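Bellis workshop notebook - February, started 7.40 am

Kettle on, heater on, back door propped open because the shellac smell from last night is still hanging about. Picking up where I left off with the Hokberg mantel clock, for anyone who comes in after me and wonders why it's in pieces under the tea towel again.

Where we were: strike train fine, going train stopping every few hours, never at the same spot on the dial. I had convinced myself it was a bent tooth on the third wheel and spent most of yesterday afternoon with the loupe finding nothing wrong with the third wheel at all. It's a lovely wheel. Please leave it alone.

This morning I stripped the going side again and went through the pivots one by one with the pegwood, the way I should have to begin with. Front pivot of the escape wheel has a groove you can feel with a fingernail, and the hole in the front plate has gone oval towards the bottom left. Someone has been here before me too - there are punch marks round the hole where they tried to close it up instead of bushing it, and not very gently. I said a few things out loud to whoever that was.

9.15 - Pivot first, then the hole, as always. Burnished it in the little lathe, slow speed, plenty of oil, and it came up bright after three goes. I've taken a whisker off the diameter, so the bush needs to be cut to suit the new size and you can't trust the number pencilled in the front of this book. I've crossed that number out.

The Eltico bushes are in the second drawer now, not the tin. We've got 172 of the small brass ones left, which sounds like a lot until you remember that the previous box was 1,000 and I could have sworn we only opened it a little while back. If you use the last of a size, write it on the card in the drawer. The card is there, the pencil is on a string, it's all very easy.

10.30 - Reamed the plate from the inside, keeping well upright and turning the plate a quarter every few strokes so I didn't wander off towards the wear. This is the part I always rush and today I didn't, mostly because the radio was playing something slow. Pressed the bush in, broached to fit, checked the tilt of the arbor with the tweezers. A bit of wobble but the proper sort of wobble. Chamfered the oil sink and cleaned the whole lot again.

Put the train back together without the pallets and gave the barrel half a click of power. It spun down beautifully, with that tiny bit of run-back at the end that tells you things are free. I stood there and grinned at it like a fool and then did it again.

12.50 - Pallets back in, movement up on the test stand, pendulum on. It's ticking but it's out of beat, with a definite limp to it. Tried bending the crutch a hair to the left, which was the wrong way, then a hair and a bit to the right. Much nicer. I'll let it settle before I do anything about the rate. The beat rate we want is on the sheet from Clollholm and I keep meaning to copy it in here in ink.

2.20 pm - Still running. Amplitude looks healthy. Drop on the entry pallet is a touch more than on the exit, and I'd like to even that up, but the pallet faces have light wear tracks and it might be smarter to polish those out first and then look again. One thing at a time, I keep telling myself.

Also oiled the Bellis bracket clock while I had the good oiler out. Pivots only, nothing on the pinions. The case for that one still wants its hinge pin, so it can't go home yet, and neither can the key, which is in the envelope taped inside the door.

Snacks on the brown table.
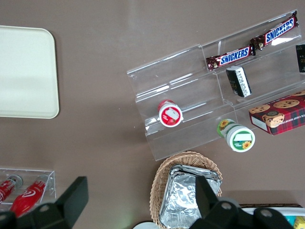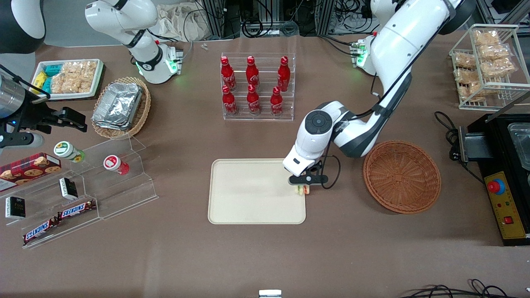
4.05 pm - Dennis Lyimo had a listen on his way through and reckons the limp isn't all in the crutch. He'd look at the suspension spring before touching the pallets, as he thinks there's a slight kink in it near the top block, and a kinked spring will have you chasing the beat for a week. He also said to change it for the same thickness or we'll be regulating from scratch. Fair enough. New spring tomorrow morning, before the tea gets made, and the pallets can wait till I've seen what that does.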